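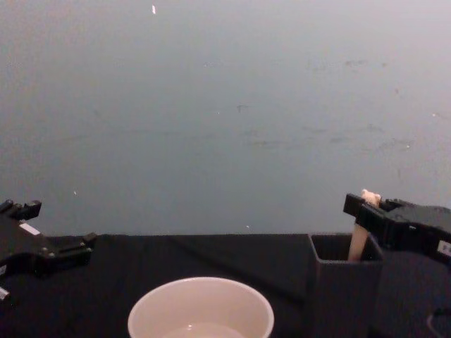

**Figure 2.** Grey wall and table with black cloth covering.

## 4. Returning characters and viewer retention

### 4.1 Background

Daytime serials differ from most other scripted television in the length of time over which a character can be absent and still be considered part of the story. A character in a weekly drama who leaves for two seasons is usually treated by viewers as gone. In a daily serial, the same absence may be understood as a trip abroad, a hospital stay or a quarrel that has not yet been settled. Writers make regular use of this, and the return of a familiar face is among the most heavily promoted events in the genre.

Earlier work on returns has looked mainly at ratings in the week of the first episode back. Such figures are easy to obtain, but they measure curiosity as much as attachment. A viewer who tunes in on Monday to see an old favorite walk through a door may not be watching by the end of the month. The present section considers what happens after the first week, and whether the way in which a return is announced has any bearing on it.

### 4.2 Material

The study follows *Folham*, a daily serial set in a harbor town of the same name, and its sister program *Wallin*, which shares a production office and several writers. Both are distributed through the Ulto service, where episodes may be watched live or at a later time. Viewers who agreed to take part kept a short diary on the Pluvov platform, recording which episodes they had seen, whether they had watched to the end, and whether they had known about a return beforehand.

The diary panel had 4000 members at the start of the period. Of these, 371 also completed the longer questionnaire on individual characters. The longer questionnaire took most respondents under 60 minutes and could be saved and finished later. Diaries with gaps of more than two weeks were left out of the comparison between announced and unannounced returns, but were kept for the general description of viewing habits.

Returns were placed in one of two groups. An announced return was one that had been confirmed by the program or by the performer before the episode was shown. An unannounced return was one for which no such confirmation could be found. Rumors on fan boards were not counted as announcements, even where they proved correct. This rule was difficult to apply in a few cases, chiefly those in which a performer had posted a hint that could be read either way -- a set of initials, for instance, or a line from an old storyline. Such cases were placed with the unannounced returns.

### 4.3 Findings from the diaries

Announced returns drew more panel members to the first episode. The difference narrowed over the following weeks, and by the end of the second month the two groups could no longer be told apart on the basis of episodes watched. Completion followed a different course. Members who had not known about a return were more likely to report watching the later episodes through to the end, and this held for *Folham* and *Wallin* alike.

Recasting complicates the picture. When a role came back with a new performer, long-term viewers often gave two separate answers in the questionnaire, one about the character and one about the person playing the part. Several wrote that they were glad to have the character back and intended to wait before forming a view of the performance. Newer viewers seldom made this distinction. For them the earlier performer was known from clips, if at all.

The storyline given to the returning character also mattered. Returns tied to an existing family were followed more steadily than those built on a new business venture or a new romance. A wedding or a custody dispute gave other characters a reason to react, and diary notes from those weeks tend to mention the whole household. Where the returning character appeared mainly in scenes with newcomers, notes were shorter and turned more often to other plots.

### 4.4 Limits of the diary method

Panel members were already regular viewers when they joined, and the results should not be extended to people who watch a serial only when a return is promoted. Diaries also depend on memory. Entries made late in the evening were brief, and some members filled in several days at once -- a practice the platform permitted until April, when same-day entry became the default. Results from before and after that change are reported separately in Section 5.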